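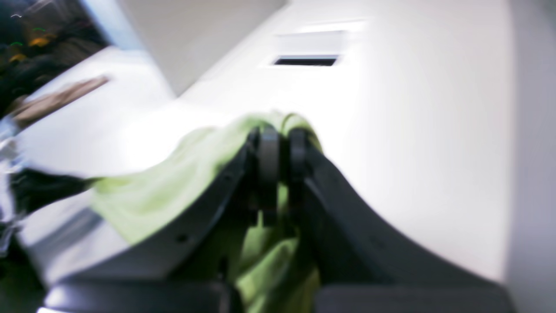
Vomwood Cloth Grasp Guide, Issue 4, p. 30

4. Repeating the pinch test

The Henddale method claims one wrist camera is enough to judge a grasp on cloth. Test that yourself before you quote it.

1. Set the trial count to 200. The default of 30 is too few to show much.
2. Save every wrist image, including blurred ones. The published score left those out.
3. Mark a grasp as "held" only if fabric shows between the fingertips.

Note: A fold between the pads says little about the lift that follows. Score the two separately. 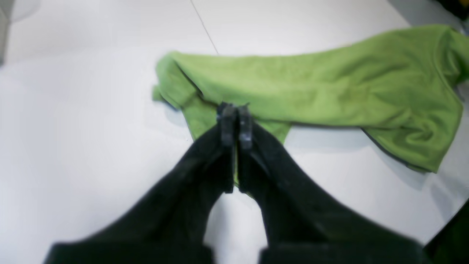 4. Run the same trials with the Ngcobo scoring script turned off, and grade by hand.

Caution: Do not pool light and dark cloth. Plusness reports over 400 good grasps but gives no split by color, so we don't rely on that figure.

5. Log the misses in the same file as the hits.

2 shares | 5 comments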